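4.2 Tracing pledges after the event

The second stage of the study concerns what remained on record once a benefit concert was over. Pledges made from the stage were taken from the event recordings and matched, where possible, to later documents: grant notices, annual reports, council minutes and the organizers' own progress pages. The unit of analysis is the single announcement. If a presenter named two donors in one sentence and gave each a separate sum, two announcements were entered. If the same pledge was repeated later in the evening by another presenter, it was entered at its first mention only, and the repetition was noted in the comment field.

The sample contains 100 announcements from eight concerts in the Drillville, Comudden and Fismont series. The three series differ in how they distribute tickets. Drillville gives entry to people who have completed a set of actions, such as signing a petition or writing to a representative. Comudden sells tickets at ordinary prices and passes on the surplus. Fismont uses a mixed system in which most standing places are earned and the seated places are sold. These differences matter for the audience measures in Section 5, but they have little bearing on tracing, and the announcements are pooled in what follows unless a series is named.

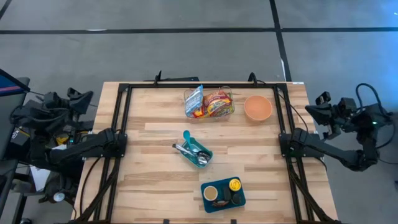

DRILLVILLE, October
Figure 3. Packaged snacks in a clear plastic basket and an empty orange bowl on a light wooden tabletop.

An announcement was treated as traceable if at least one later document named the same donor and the same purpose. The sum did not have to match. This is a loose test, and it was chosen on purpose. Donors often restate a pledge in another currency, split it across budget years, or fold it into a larger program, and a test based on matching sums would have rejected many pledges that were plainly being carried out. Under the loose test, 70 announcements were traceable. The remainder were checked a second time by a coder who had not worked on the first pass and who was given only the wording used on stage.

Traceability should not be read as payment. A document that repeats a promise is evidence that the promise was still being acknowledged when the document was written. Payment was coded separately and only from sources issued by the recipient or by an auditor. In the Fismont series, where recipients are mostly small health and school charities without published accounts, such sources were scarce. The payment variable is therefore left out of the main model and reported in the appendix.

Three kinds of wording gave trouble. The first is the conditional pledge, in which a donor offers to match what others give. These were entered as pledges when the condition and the upper limit were both stated on stage. The second is the policy pledge, in which a public official promises to support a measure without naming a sum. Policy pledges were kept, and the later record was searched for a vote, a draft or a public statement on the measure. The third is the renewed pledge, in which money already committed at an earlier event is presented again. Renewed pledges were flagged but kept, on the grounds that an audience member would have had no means of telling them apart from new ones.

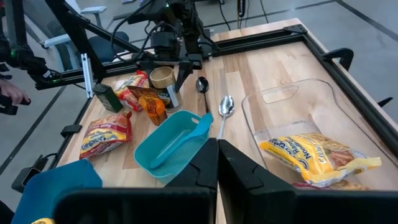

Coders disagreed most often over the third kind. The recordings alone seldom settled the matter, and the press material handed out before a concert tended to use the same phrases as the presenters. In seven cases the disagreement could not be resolved from public documents, and the announcement was entered as new with a low confidence score. Removing these cases does not change the direction of any result reported below.

The Coutinho fund needs separate mention. It appears as a donor in all three series and is the only private donor in the sample to publish a running list of its commitments. Every Coutinho announcement was traceable, usually through that list. Including the fund raises the private donor rate to a level that the other private donors do not reach, and the comparison between private and public donors is for this reason given both with and without it. Readers interested in donor behavior in general should use the second version.

Public donors were easier to trace than private ones, as expected, but the documents appeared later. A ministry or city council must usually wait for a budget cycle before a pledge shows up in print, while a company can issue a notice the next morning. Early notices from companies were often short, and many named the concert without naming the recipient. A notice of that kind did not meet the test. Where a company later published a fuller text, the later text was used and the date of the first notice was kept in the file for the timing analysis. 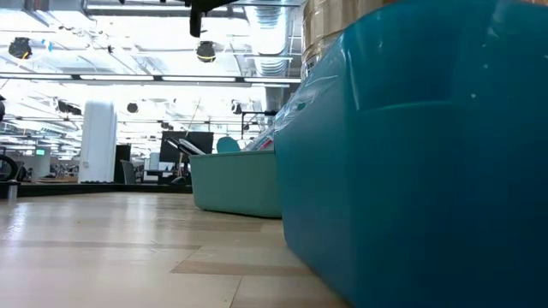 Position in the program was also recorded. Announcements made between the two last musical acts were longer on average and named the recipient more often than those made early in the evening. It is tempting to link this to audience size, which peaks late at open-air events, but organizers also tend to place their largest donors there, and the design does not separate the two. The Comudden recordings are of limited use on this point: the broadcast version moves several speeches from their original place, and an unedited recording was available for only part of the series.

One further limit concerns language. Speeches in languages other than English were coded from the organizers' subtitles. Spot checks against the spoken text showed that the subtitles shorten conditions and sometimes drop them altogether, so that a matching offer can read as a plain gift. Conditional pledges are probably undercounted as a result, most of all in the Fismont series, where presenters switch languages within a single speech. The coding sheet used for the English portions is reproduced in the appendix together with the rules for repeated and renewed pledges.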